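About Nollusow

Nollusow monitors airspace and missile activity for civil aviation, shipping and insurance clients. 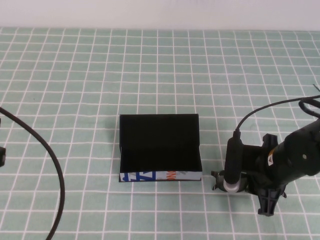

The company was set up to answer a narrow question: when a drone or missile is reported near an airport, port or pipeline, what is known, who said it, and how soon can an operator act on it? We collect claims from armed groups, statements from defense ministries, airport notices, ship radio reports and local news, and we compare them on a single timeline. Clients receive the timeline and our assessment of it. They do not receive forecasts of political decisions.

Prasanna Mondal founded the company after eleven years in airline route planning and remains its director. Staff work in three shifts from one office. There are 30 analysts on the desk, most of them with a background in air traffic control, military intelligence or regional journalism. Between them they read Arabic, Farsi, Hebrew, Turkish, Russian and Ukrainian.

What we produce

Evar is the alert service. An Evar alert is sent when a reported launch, interception or impact falls within a distance the client has set for a site or route. Each alert states the time of the first report, the source type, the location as claimed, and a confidence grade from A to E. A grade can be raised or lowered after the alert goes out, and the change is sent as a numbered revision. Earlier versions stay on the record.

Mateos is the archive. It holds every incident graded since the service began, including those later withdrawn. Clients use it for claims work, route reviews and staff training. Records can be searched by country, weapon type, claimed target and source. The archive now covers 738 sites in 79 countries and territories.

Zevton is a written briefing, issued each morning at 5:30 UTC. It runs to four pages. The first page lists changes since the previous issue. The remaining pages cover one region in more detail, on a rotating schedule. Subscribers may request a region out of turn if they have staff traveling there.

How incidents are graded

Two analysts grade each incident separately. Where they differ by more than one grade, the shift lead decides and records the reason. A claim made only by the party that carried out the attack cannot be graded above D. A denial by the targeted state does not lower a grade by itself. Casualty figures are reported with their source and are never averaged.

On the busiest days the desk handles up to 800 separate reports. Many are duplicates, old footage or reports of the same event under different place names. Matching these takes more desk time than any other task, and the place name list used for it is reviewed every June.

Independence

Nollusow is owned by its staff. It takes no payment from governments, arms makers or political parties, and it does not sell client locations or query logs. Analysts may not hold shares in defense companies. They may speak at conferences with approval from the director, but they do not appear on broadcast panels while on shift.

Corrections

Errors are corrected in Mateos within one working shift of being confirmed. The correction notice names the record, the original wording and the new wording. Subscribers who received an affected Evar alert are sent the same notice. Anyone may submit a correction, whether or not they are a client. Please include the record number and a link to, or copy of, the supporting source.

Working with us

Evar and Mateos are sold together on annual terms. Zevton is available separately. Universities and humanitarian groups may apply for reduced-rate access to Mateos, with a delay of 72 hours on new records. Applications are read by the director's office and usually answered within two weeks.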